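# Oltenside oval bread basket, reddish-brown wicker

We sell bread baskets, and we're still not sure most people need one. A dinner plate holds rolls. So does a clean tea towel. If you've read other shops' pages on baskets you'll have been told that wicker "lets the crust breathe" and keeps bread fresh for days. We tried that claim and couldn't make it hold up, so you won't see it repeated further down.

What the Oltenside does is put bread on a table in a way that looks decent, takes up less room than a platter and stops rolls from wandering off onto the cloth. That's a modest job. It does it well enough that we kept it in the range when we dropped two others last November.

## The basket

It's an oval, woven close all the way round, with a shallow open middle and a tight rim. The colour is a reddish brown that varies a bit from one basket to the next. The maker's leaflet calls the shade "heritage chestnut". We call it brown.

The rim is the part worth paying for. Cheap baskets fail there first: the wrap loosens, an end pokes out, and from then on it snags every napkin you own. Naveen Pandey, our buyer, has a habit of running an old pair of stockings around the rim of any sample that comes in. The Oltenside got through with no pulls. The Brostier, which costs more and comes in a nicer box, caught in several spots, and we sent it back.

The sides are low. Some customers love this, as you can reach in from any seat without knocking your knuckles. Others write to tell us that a high pile of rolls slides off. Both are right. If your family attacks the bread before the soup is down, buy something deeper. 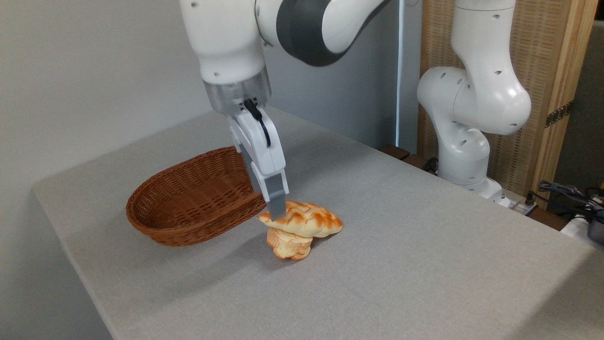
Size is where we get the most questions, and the most grumbling, so please read this bit before ordering. An oval basket always holds less than you'd guess from its length. The ends narrow, and round rolls don't sit neatly in a narrow end. Long shapes such as a small plait will lie along the middle happily enough, and you can tuck rounder rolls in beside them. A full-sized loaf is out of the question unless you slice it first and fan the slices. A baguette will hang over both ends and look silly, whatever the catalogue photos from the Olmedo people suggest about theirs.

Measure your table too. Set crosswise on a narrow table, an oval gets in the way of glasses. Turned on an angle it fits better.

## Claims we've heard, and what we think of them

**"Keeps bread warm."** No. A basket full of gaps is a poor way to hold heat. A thick cloth folded over the top will help for a few minutes. The cloth is doing the work, and it would do the same in a mixing bowl.

**"Keeps bread fresh overnight."** Also no. We left plain white rolls in the basket on the shop bench from closing time until 8 the next morning. They were as hard as you'd expect. Put your bread in a bread box or a bag and bring the basket out at mealtimes.

**"Food safe without a liner."** The maker says so, and we've no reason to doubt it. Even so, we'd use a liner for anything sticky, buttery or glazed. Glaze gets down between the strands and you'll be picking at it with a toothbrush.

**"Lasts a lifetime."** Whose? We've had one in the staff kitchen for about 13 months. It's still the right shape and the rim is sound. The colour has faded a little on the side that faces the window. Ask us again in a few years.

## Looking after it

- Shake out the crumbs after each meal. Turn it over and tap the base.
- Wipe with a damp cloth, then leave it somewhere airy to dry.
- Don't soak it, and keep it out of the dishwasher.
- Keep it off the heater and out of strong sun.
- For dried-on dough, use a soft dry brush before you try water.

Store it with nothing heavy on top. Wicker will take a set if you squash it for long enough, and a lopsided oval never sits quite flat again.

## What you get

One basket. No liner, cloth, tongs or gift bag. The Plollbridge cotton liner is sold separately and fits, though it's cut for a slightly larger basket, so you'll need to fold the edges under. We've asked for a smaller cut and been told it's "under review", which we've heard before.

## How it sells

We've sold 1,604 of these so far. We mention it only because the complaints make more sense beside it, and nearly all of them fall into 2 groups: people who found it smaller than they'd pictured, and people who wanted a lighter colour. We can't fix either one. We do take returns if the basket is clean and hasn't been used for food, and you pay the postage back unless it arrived damaged.

If yours turns up with a broken strand or a split rim, send us a photo within the week and we'll replace it. Don't trim the strand yourself first. Once it's cut, we can't tell how it broke, and the maker won't credit us for it.

Colour: reddish brown only
Shape: oval, open top, no handles
Liner: not included
Dishwasher: no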